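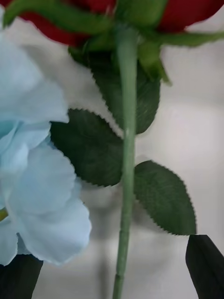 3. Materials and methods

3.1 Supply chain and sampling

The study followed cut roses from two growers, Gitard and Jinivon, through the regional packhouse at Beaulieu and on to retail outlets. Both growers cut by hand in the early morning and move the stems to an on-site cold room before grading. Gitard ships in upright buckets with a shallow depth of solution. Jinivon ships dry, in flat cartons lined with paper, and rehydrates on arrival at the packhouse. The two systems are common in the trade, and growers tend to defend whichever one they use, but comparisons under ordinary commercial conditions are few. Most published work either holds stems in a laboratory cold room for a fixed period or relies on complaint records from retailers, and neither gives a continuous temperature history for the stems that are later scored.

Consignments were sampled over one season ending in September. A consignment was defined as all stems of one cultivar from one grower loaded onto one truck on one day. In total, 292 consignments were logged. From these, 2,000 stems were drawn for vase life testing. Selection was made at the packhouse after grading, using a list of random bunch positions printed before the truck arrived. Staff at the grading line were told that sampling was taking place but did not know which bunches would be taken.

Only red cultivars were included. Color class affects both the visibility of petal edge browning and the price at which bunches are downgraded, and the budget did not allow a second color class to be sampled at the same intensity. Spray types, garden types and dyed stems were excluded.

3.2 Temperature and humidity records

Each sampled consignment carried one Junness logger, placed in the middle layer of the load. In bucket shipments the logger was clipped to the inside of the bucket rim above the solution. In carton shipments it was placed between the bunches and the paper liner, on the side away from the vent holes. Loggers recorded air temperature and relative humidity every ten minutes from closing of the truck doors at the farm until opening at the retail outlet. The clocks were set against a single reference before each trip and checked again on return. Drift never exceeded one recording interval.

Loggers were calibrated before and after the season in a stirred bath at 0, 5 and 20 °C. Three units failed the second calibration. Records from those units were kept for the periods in which a paired unit in the same truck agreed within 0.5 °C and were otherwise discarded.

Air temperature in a load is not the same as tissue temperature. In a small side trial, fine probes were inserted into the base of blooms in both packaging systems and compared with the loggers. Bloom temperature lagged behind air temperature in both cases, and the lag was longer in cartons. The correction derived from this trial was tested in the analysis and made little difference to the fitted values, so the uncorrected air temperature is reported throughout.

3.3 Exposure measure

Temperature history was summarized as accumulated degree-hours above a base of 2 °C. The measure is simple and familiar to packhouse managers. It treats one hour at 12 °C as equal to ten hours at 3 °C, which is unlikely to be correct, as respiration in cut roses rises faster than linearly with temperature. An alternative measure weighted by an exponential response was calculated for every consignment. The two were closely correlated over the range observed, and the choice between them changed the ranking of only a few consignments.

Handling stages were recorded separately: farm cold room to truck, truck to packhouse dock, dock to packhouse cold room, and packhouse to outlet. Stage boundaries were taken from the scanned dispatch labels. Where a label had been scanned late, the boundary was estimated from the humidity trace, which shows a sharp step when doors are opened. Time on the dock was treated as a stage in its own right even when it lasted only a few minutes.

3.4 Vase life testing

Stems were transferred to the test room at Beaulieu on the day of sampling. The room was held at 20 °C and 60 percent relative humidity, with twelve hours of light per day from overhead fluorescent tubes. Stems were recut under water to a common length of 50 cm and placed singly in glass cylinders containing 400 ml of tap water without preservative. Water was topped up every second day and was not replaced. Cylinder positions were reassigned at random each Monday.

Foliage was left on the stem above the waterline and removed below it. The landmarks used in scoring are the base of the bloom, the sepals, the stem immediately below them, and the leaves nearest the bloom (Figure 2, at the head of this section). The angle of the stem was read at a point just under the sepals with a transparent protractor. The uppermost leaves were scored for loss of turgor by touch. Leaf scores were recorded only for leaves with an intact margin at the start of the test.

Vase life was defined as the number of days from recutting to the first occurrence of any terminal event. Terminal events were bending of the stem below the bloom beyond 90 degrees, wilting of the outer petals, petal drop, visible gray mold on the bloom, and bluing over more than half of the petal surface. Failure to open was recorded but was not treated as terminal. Two observers scored each stem independently at the same hour each day. Disagreements were settled by a third reading on the same day, and the original scores were kept for the calculation of agreement.

3.5 Exclusions

Of the 2,000 stems drawn, 97 were excluded at recutting for mechanical damage to the stem or bloom. A further group was lost when the cooling unit in the test room stopped over a weekend and the room temperature rose above the permitted limit. All stems then under test were withdrawn, whatever their condition. The remaining 1,823 stems completed the protocol and form the data set used below.

Damaged stems came from both growers. Bruising was more frequent in carton shipments and broken necks more frequent in bucket shipments. Damaged stems did not differ from the rest in accumulated degree-hours, and the analysis was repeated with damage treated as a vase life of zero. That version is reported in the supplement.

3.6 Statistical analysis

Time to the first terminal event was modeled with a proportional hazards regression. Fixed terms were degree-hours, packaging system, time on the dock, cultivar, and the interaction between degree-hours and packaging system. Consignment was included as a random term, as stems from one truck share a history and cannot be treated as independent. Week of harvest was entered as a smooth term to absorb seasonal change in light and in bloom size.

The packaging effect cannot be fully separated from the grower effect, given that each grower used only one system. This is the main weakness of the design. A partial check was available for a short period when Jinivon shipped in borrowed buckets during a shortage of cartons. Those consignments were left out of the main model and used afterward as a test of its predictions.

Separate models were fitted for each type of terminal event, treating the others as censoring. Stem bending and gray mold were frequent enough to support such models. Petal drop and bluing were not, and were pooled with petal wilting.

Agreement between observers was calculated as weighted kappa for the leaf scores and as the simple proportion of identical days for vase life. Model assumptions were checked by plotting scaled residuals against time. A mild departure was found for the dock term, whose effect was strongest in the first days of the test and weakened later. Allowing the coefficient to change after day five removed the departure and left the other estimates almost unchanged. Both versions are given in the supplement.

3.7 Limits of the logged records

One logger per consignment gives no information on variation inside the load. Earlier trials at the same packhouse, with several loggers on a single truck, showed that positions near the doors were warmer on long trips with more than one stop. Trucks serving the outer retail outlets make such stops routinely. The middle-layer position was chosen to be comparable between the two systems and is expected to understate the exposure of the warmest stems.

The vase life test was started from the packhouse, so the last stage of transport contributes to the logged record of the consignment but not to the history of the tested stems. Degree-hours used in the regression therefore end at the moment of sampling. The packhouse-to-outlet stage is described in Section 4.3 and enters only the projected values given there.

Humidity records from bucket shipments were affected by splashing in a small number of trips, visible as long runs at saturation. These runs were flagged and were not used to estimate stage boundaries. Temperature readings from the same trips were retained.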